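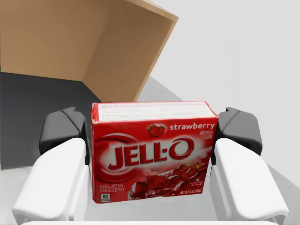

Gelatin desserts are sold as an easy food, and most people make them without thinking about what is in the bowl. For this project I wanted to find out how much the amount of water and the choice of added fruit change how firm the finished gelatin is. I picked the strawberry flavor for every batch so that flavor would not be one more thing to keep track of. The front of a Jell-O carton says "artificial flavor" in small letters under the word "strawberry," and that suited the project, as I did not want real fruit in the powder when fruit was one of the things being tested.

Background

Gelatin is a protein made from collagen, which comes from animal skin and bones. In hot water the long protein strands come apart and move freely. When the liquid cools, parts of the strands link up again and trap water between them. If the strands are cut into short pieces they cannot form this net, and the liquid stays runny. Fresh pineapple and kiwi contain enzymes that cut proteins. Canned pineapple is heated during processing, and the heat stops the enzyme from working.

Questions

1. How does extra water change the firmness of the gelatin?
2. Do fresh pineapple and fresh kiwi keep it from setting, and does canned pineapple?

My guess was that extra water would make the gelatin softer in even steps, and that both fresh fruits would stop it from setting completely.

Method

I made 16 cups in all, with 2 cups for each condition. Four conditions had no fruit: the normal amount of water, a quarter more, half more, and double. The other four used the normal amount of water with fresh pineapple, canned pineapple, fresh kiwi, or kiwi that had been simmered for five minutes. The fruit was cut small, drained and weighed so that each fruit cup got the same amount.

All the powder was mixed together in one dry bowl before it was weighed out. The cups went into the refrigerator in the evening and were tested the next afternoon. My lab partner, Jucélia Damasceno, numbered the cups and kept the list, so I did not know which was which among the plain ones. With the fruit cups there was no way to hide it.

To measure firmness, I set a flat plastic disk on the surface and added small weights until the disk broke through. We did one practice cup first to get used to the disk, and it is not included in the results.

Results

The plain cups with the normal amount of water held the most weight. The cups with a quarter more water were a little softer. With half more water there was a large drop, and the disk went in almost as soon as the first weights were on. The double-water cups were thick but did not hold a shape when tipped.

Both fresh pineapple cups were fully liquid. The fresh kiwi cups were liquid too, except for a thin soft layer at the bottom of one of them. Canned pineapple and simmered kiwi both set, slightly softer than plain gelatin.

Discussion

The first part of my guess was wrong. Firmness did not fall in even steps – most of the change came between a quarter more water and half more. I would need more cups in that range to say where the drop starts.

The second part was mostly right. The layer in the one kiwi cup may have formed where little fruit juice reached, as the pieces floated. Stirring halfway through cooling might have prevented it.

The softer result for the canned and cooked fruit could come from juice left on the pieces, which would add water. I drained them in a sieve but did not pat them dry.

Sources of error

The refrigerator was opened several times in the evening, and the cups on the door side may have cooled more slowly. My smallest weight was also too heavy for the soft cups, so their readings are less exact than the others.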